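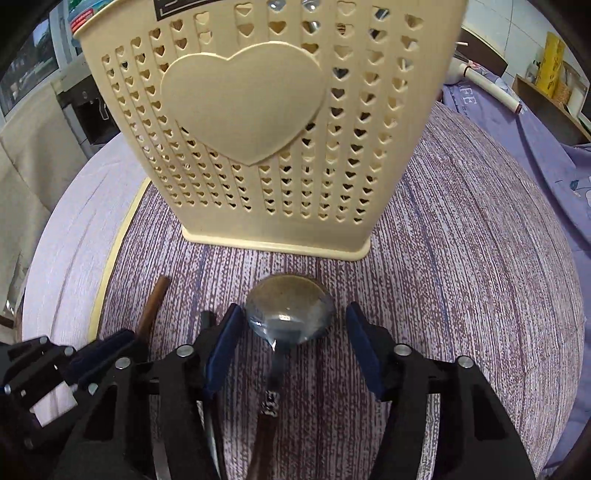
Grumside Burger Club — Kitchen Help Desk

Home | Tickets | Recipes | Meetups | Log in

Ticket 665: Patties sticking and tearing on the flat top
Opened by: Ewan Rankin
Status: closed

Hi all, me again. I've been trying to do proper thin smash burgers at home since the Plosari meetup (still dreaming about that onion jam!) and I keep wrecking them. The first patty comes out great, with a lovely dark crust. Then the second one welds itself to the griddle and I end up serving what my daughter calls burger crumbs. I'm on a Clurkon flat top, the two-burner one, going on its second summer. Meat is 80/20 chuck from the Andrade counter, ground that morning, 3 ounces a ball.

What I've tried so far:

Tuesday, lunch. More oil. Smoked out the kitchen, set off the alarm, and patty two stuck anyway. It also tasted a bit like a fryer, so I won't be doing that again.

Tuesday, dinner. No oil at all, because somebody at the meetup swore by it. Patty one came off fine. Patty two left half its crust behind — the good half, of course.

Next try. Turned the burners down to medium. No sticking worth mentioning, but no crust either. Gray, floppy, sad. We ate them with a lot of pickles.

Reply from the desk: Hi Ewan, what are you scraping with between rounds, and have you checked the surface temp right before the second ball goes down? Not the dial, the steel.

My answer: A plastic spatula, and no. So I borrowed a thermometer gun from next door and went back out there. It read 665 degrees in the middle before patty one, which is way hotter than I'd have guessed, and down to 300 when I dropped patty two. I'd been going straight from one to the next with no wait at all, and there was a nice layer of stuck-on beef bits under there too.

Reply from the desk: Sounds like two problems at once. Get a stiff metal scraper, clean right down to the steel after every patty, and let the griddle climb back up before you go again. Try to start each one closer to 500. And don't poke at it early, let the edges go brown and lacy first.

Update from me: Bought the scraper, and wow, what a difference. I scraped, wiped, waited until the gun said 500, then smashed hard and kept my hands to myself. Made 11 burgers in one evening and lost only one, and that was me flipping it onto the patio. The cheese went on right after the flip and melted nicely over the sides. My buns are still getting soggy on the bottom, but I'll open a separate ticket for that one.

You can close this. Thanks so much, and see everyone at the September cookout — I'm bringing the onions!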